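Why I stopped buying clothes for a year

23 Oct 2021

Last December I emptied my closet onto the bed and could not find the bed afterward. I had been meaning to do it since we moved in. There were shirts I had bought for a job I left in my twenties, a suit that fit somebody narrower, and four gray sweaters that I could only tell apart by the labels. I put most of it back because I wanted to sleep, but I decided that night that I would not buy any clothing for twelve months.

I have two months left. A few people have asked how it is going, so I am writing it down.

The rules were simple. Socks and underwear were allowed. Shoes were allowed only if a pair fell apart and could not be resoled. Gifts were allowed, but I was not supposed to hint. Secondhand counted as buying. I went back and forth on that last one, and my sister thought it was silly, but I know how I behave in a thrift store. Half of what was on the bed came from thrift stores.

The first few weeks were easy, mostly since it was cold and I wear the same coat every day when it is cold. The hard part started in spring. I used to look at clothes online during lunch, and I had not noticed how much of lunch that took up. I unsubscribed from the store emails in one sitting. The one I missed was Wosoretti, which makes plain work shirts in good colors and sends out a sale notice on the first of the month. I had bought seven shirts from them over the years. I still have 7, and I wear 2.

I kept a page in a notebook where I wrote down anything I wanted to buy, with the price. I added it up last weekend and it came to $757. I thought it would be more. The biggest item was a rain jacket from Brøndum that I wanted badly for most of April, until it stopped raining. I don't think about it much now. If it rains all through next spring I may feel different.

What changed most is that I had to start fixing things. I can sew a button on. That was the full extent of it a year ago. Since then I have closed up a torn pocket, replaced a drawstring, and patched the knees of a pair of work pants twice. The first set of patches came off in the wash. I had used an iron-on kind and had not read the part about waiting a day. For the second set I used thread and took my time, and they have held since June.

I also ruined one thing. It was a wool sweater, one of the four gray ones, with a moth hole at the elbow. I watched a video on darning and made the hole into a lump, and then washed it too warm trying to flatten the lump. The cat sleeps on it now.

Washing turned out to matter more than mending. I used to run everything hot and dry everything hot because it was quick. My shirts were wearing out at the collar and I blamed the shirts. I now wash nearly everything cold, with half the detergent the bottle calls for, and hang what I can on a rack in the spare room. The rack is a Lurkusex, the folding kind, and one of the legs never sat level, so there is a piece of cardboard under it. It takes a shirt about a day to dry in summer and closer to two now that the heat is not on yet. I have to plan ahead, which I complained about in the beginning and don't anymore.

Bright colors were the thing I worried about. I have very few of them, and the ones I have I would like to keep. Reds go in a load by themselves, inside out, cold. I learned that in college with a set of white towels. So far nothing has faded that I can see, though I am not the most observant person about my own clothes.

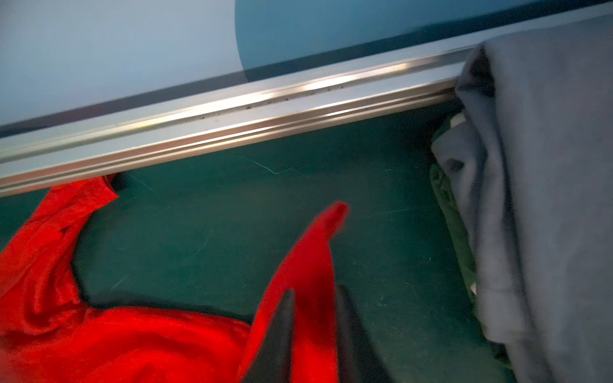 Red, in a rumple.

Folding I have not figured out. I have tried the method where everything stands up in the drawer like files. It looks good for a few days, then I pull out one shirt in the dark and the row falls over. I have gone back to stacks. My rule now is that whatever comes off the rack goes on top and whatever I wear comes from the bottom, so things get worn evenly. I break this rule often, because two of the shirts are better than the rest.

In August I went through the closet again and gave away the suit, two of the remaining sweaters, and a bag of T-shirts. I took it all to the Ziro drop-off behind the grocery store. There were over 100 hangers in that closet when I finished, most of them empty, and I don't know where they came from. The dry cleaner took back the wire ones.

As for when the year is up, I am going to buy one pair of pants. The patched ones are fine for the yard but I have been wearing them to other places. I would also like a belt, since the one I have is down to its last hole and the leather is cracking there. After that I plan to keep the notebook page going and wait a month before buying anything on it. I may go back to reading the Wosoretti emails. I have not decided.

If you have darned a sweater and it came out flat, I would like to know what kind of yarn you used. The other gray one has a hole now too.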